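Do you need coloured crates for the small stuff?

I have been rude about coloured storage crates for years. You buy a stack, feel organised for a weekend, and by the end of the month there are batteries in the sewing one. Solange Pacheco swears by hers and wore me down, so in November I gave in. A few things seem to hold up. Plenty doesn't.

Give each crate one job. Ours are blue for toothpicks and red for bin bags. I was sure the colours were decoration, but people do remember "red" more readily than "second shelf, left". Labels I still think are a waste of an evening.

Stand rolls on end. Bin bags lying flat unroll themselves and slide under everything else. Upright in a crate with decent sides they prop each other up, and you can grab one by the top without disturbing its neighbours.

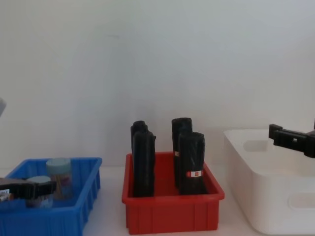
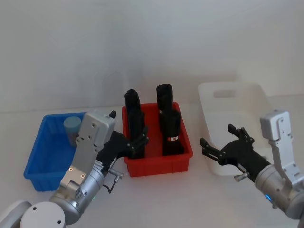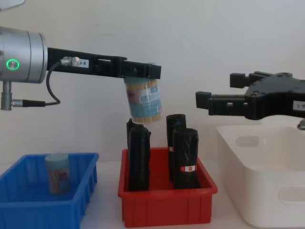
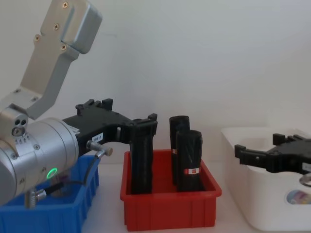 Bin bag rolls stood on end in the red crate.

Don't decant toothpicks. I have seen it recommended that you tip them into a pretty glass jar. Why? They come in a clear tub with a lid, and you can see how many are left. A tub of 600 will outlast most kitchens as it is.

Be wary of the big white bin. Every set seems to include one larger than the rest, and it fills with whatever has no home. If you must keep it, use it for sorting on the table and then put it away empty.

Matching sets are mostly a way of charging you more. The Ekley and Narno ones look the same to me, and Alcides Rezende has had odd crates from a market stall for nearly 12 years with only one cracked rim. Measure your shelf first, though. I didn't, and mine stick out by 6 cm.

As for the claim on the Flotdale leaflet that crates "save hours every week", I'd like to know whose hours. I save the time it takes to find a bin bag.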